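Low-flow monitoring on the Cantero: what changed this season

January
By Ekene Odukoya

The Sidbridge gauge on the Cantero River was moved 17 meters upstream in the fall. The old site had been filling with gravel, and low readings there had drifted from the hand measurements made by wading. Members who use the daily numbers should read the notes below before comparing this winter with earlier ones.

The gauge records water level. Flow is worked out from level using a rating curve, and the curve belongs to the site. The old curve does not apply to the new one. We have 13 paired measurements of level and flow at the new site so far, most of them in the low and middle range. Nothing has been measured above bank height. Flood values posted since the move are estimates and carry an "E" in the last column of the table.

Both gauges ran side by side for 73 days. During that period the new one gave steadier readings at low water, mainly due to the bedrock ledge just below it, which holds the pool level when flow drops. The old gauge tended to read high after each storm until the loose gravel moved on. We have not tried to correct the older record for this. Anyone working with late summer flows from the last few years should treat them as upper values.

Temperature is a separate matter. The sensor at Dratcombe sits in a side channel that loses its link to the main river in dry spells. From mid-August on, it was recording standing water. Those readings have been removed from the summary but kept in the raw file with a flag. A second sensor will go into the main channel below the Trirnden culvert once the water is low enough to set the anchor.

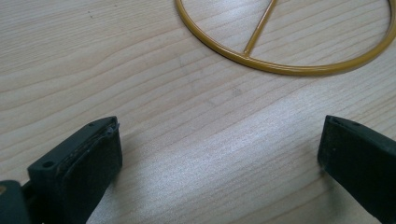
The culvert itself is still the main barrier to fish on the lower river. Its outlet is perched above the pool in late summer, and the water inside is too shallow for adult trout for much of September. The county has the survey and the long profile, which covers 247 meters of channel. A decision on whether to replace the pipe or build up the bed below it is expected before the spring work window.

Corrected tables for Sidbridge go out with the next issue. Please discard copies of the fall table that have no "E" column. Questions about the rating curve can be sent to me through the office.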